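The plan was to have the grippers finished by March. I'm writing this down on December 28, 2019, and what I have is two hand-held ones that open and close, a drawer of rejected pivot screws, and a spreadsheet with a tab called "final" and another called "final real."

For anyone who skipped the earlier posts: the project is called Skedel, and the idea is to teach a robot arm to tidy up by doing the tidying myself, holding the same gripper the arm will eventually wear, with a camera riding on it. The arm exists only as an order confirmation from Fullitz, and I reread it the way other people reread old love letters. So for now the arm is me. I am slow and I complain, but the shipping was free.

My workshop is a bench at Trornus, the shared space above the tire shop, and it's fine for cutting and drilling. It's useless for recording. Every surface there is flat, gray and hard, and I've never lost a sock on one. If this thing is going to work in a home it has to see curtains and cables and a soft bed where a box tips when you lean on it. So the recording happens at home.

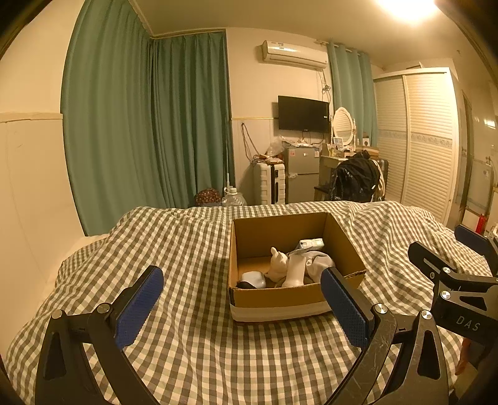

**Babar Baloch**
*Builder, tester and temporary robot arm, Skedel*

Packing and unpacking a cardboard box on a gingham duvet is the current task. I picked it because it sounded easy. A rigid thing like the little white figurine is mostly a question of lining up the blue pads and squeezing with some respect. Cloth is another matter. You close on it, lift, and find you've picked up one corner while the rest stays put and thinks it over.

The pads are on their fifth version. Number one was bare plastic, and anything glazed shot out of it like soap. Two and three were cut from a bath mat, and I'd rather leave it there. Four gripped beautifully and then came unglued in the middle of a run. The textured blue ones have lasted through 372 recordings so far, and I've stopped holding my breath when I squeeze.

The linkage still bugs me. There's play at the pivots, enough that the two fingertips don't always agree on where the middle is. Tighten the screws and it goes away, along with any ability to open the gripper. Mudassar Jadoon, who has the bench next to mine, thinks I should ream the holes and press in bushings. I think so too. I've thought so for nine weeks.

My target is about 2,000 recordings before the arm shows up. My thumb has opinions about that number. Using both hands helps with the box, with one gripper steadying the cardboard while the other goes in, but then I have to keep two sets of recordings in sync, and my script for that was written late at night by somebody who names variables "thing" and "thing2."

Next up: bushings, a spring that returns without snapping, and a third sync script. Also I need the bed back by eleven, so tonight's session will be short.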